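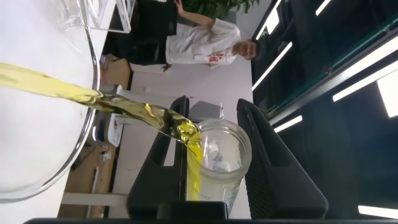
I bought the Kornix glass pouring bowl in January, together with three of the small storage jars that the same shop sells under the name Zimasix. My purpose was simple. I buy oil in a big can, I flavour it at home with garlic or rosemary, and then it must go into small jars for me and for my sister. Until now I did this with a funnel, and I always disliked to wash the funnel. What interested me most was the rim, because a wide vessel without a proper spout usually gives a wide stream, and a wide stream does not go in a small jar. With clear glass you can follow it well: the oil is a broad band while it is still near the bowl, it gets narrower when it passes over the lip, and then it goes down into the jar with a little twist and some small bubbles on its surface. This is more or less how mine pours also, if I tilt it with patience.

I should say first that the bowl is heavy. Full, I need two hands, and my hands are not very big. Half full it is comfortable. The rim is rounded and feels pleasant, there is no sharp place anywhere, but the same roundness is the reason for my main complaint. When you stop pouring, the last drops do not fall in the jar. They go back over the lip and run down the outside. With water it is not so terrible. With oil, you have then a slippery bowl, and a slippery heavy bowl is not a thing I like to carry to the sink. I learned to turn the bowl a little at the end, as waiters do with a bottle, and to keep a cloth in the other hand. It helps, but not every time.

The jars I like more. They are straight, clear, with a thick rim, and they stand firmly on the table. You see immediately how much is inside, and this is useful when you divide one batch between several people and want to be fair. The opening is wide enough for the bowl, if you begin slowly. At the beginning I was too brave and lost a good spoon of oil on the worktop. Now I hold the jar a little inclined towards the bowl, so the oil meets the wall of the jar and slides down -- it makes fewer bubbles and less noise.

The lids are the weak point. They close, but one of my three needed to be pushed quite hard, and after 8 washes its seal looks already tired. I wrote to the shop and they answered politely that they would send another one. It came in eight days, in an envelope without any letter, and it fits well.

About cleaning: everything goes in the dishwasher according to the paper in the box. I wash the bowl by hand, it takes too much place in my machine. Warm water and normal soap are enough, only for the garlic oil I had to do it two times, the smell stayed in the lid.

I compared it with the Atix jug of my sister, which has a real spout and a handle. For oil the Atix drips less, I must admit it. But it is narrow, you can't put your hand inside to clean it, and it is not nice enough to bring to the table. The Kornix I use also for salad and once for a punch, and it looked very good.

Would I buy it again? The jars yes, and I have already ordered three more. The bowl, maybe, if it had a small beak on one side. For people who have weak wrists I don't recommend it for pouring, better take the smaller size.

Updated 13th March: the second lid is now also a bit loose. I still use it, but only for the jar which stays at home.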